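Lab Notebook, Sort Of
Posted by Lucinda Alcantara in Diary | November | 11 comments
Share this post

11 p.m. and I'm too wound up to sleep, so you get an entry.

The folding numbers came back! Short version for those who skipped the last few posts: we've been trying to find out whether a policy for handling clothes learns more from a lot of recordings made in one tidy place or from the same number spread over many untidy ones. Matěj bet on tidy. I bet on untidy, mostly out of stubbornness (my own place is not tidy).

So we trained two. Each got 2000 demonstrations, all done by hand with the gripper, same cloth types, same training length. The first set came entirely from the bench at Holloway. The second was split over real bedrooms, with real beds and whatever light the ceiling lamp gave us. Then we ran both on beds neither of them had met, 100 tries each, and Jummai scored every try without being told which policy she was watching.

The bench policy folded 31 shirts. The bedroom policy folded 64. I made Jummai read it out twice.

I should say what "folded" means, as Barrett will ask. Sleeves in, hem to collar, nothing trailing over the side of the mattress. Jummai is strict. She threw out a fold I would have framed and hung up.

What I love is where the gap comes from. Both policies are fine once the shirt is flat. It's the first grab that separates them, when the fabric is bunched up and there's no clear corner to go for. The bench policy keeps heading for where a corner ought to be. The bedroom one goes in for an edge, any edge, gives it a little pull and then looks again. We never asked for that! It must have picked it up from us, from all those evenings of tugging at T-shirts.

Dark cloth on a pale sheet is its best case by a long way, and I've been going back through that part of the set tonight, grinning at blue wrinkles. 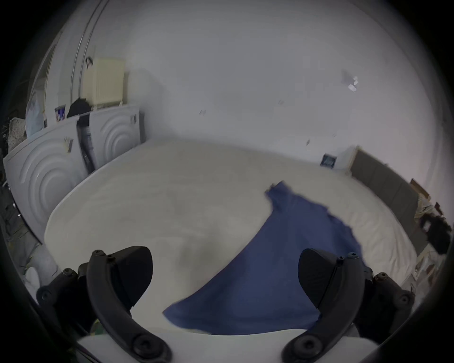 Barrett Esposito wrote back within minutes to say that a gap that big makes him nervous, and that he'd want the bench policy given another 200 demonstrations with the cloth dropped in a heap before he believes any of it is about bedrooms. Maybe the bench people just started too neat, he said. Annoyingly good point. I've gone and looked, and a lot of our bench starts really are neat.

So that's next: a heap set, on the bench, and a third policy. Matěj has already said he'll do the dropping. White on white is still awful for both of them, and I want to try a side light before we blame the training.

Must buy more T-shirts. Bed now.

Filed under: Robots, Laundry, Small Victories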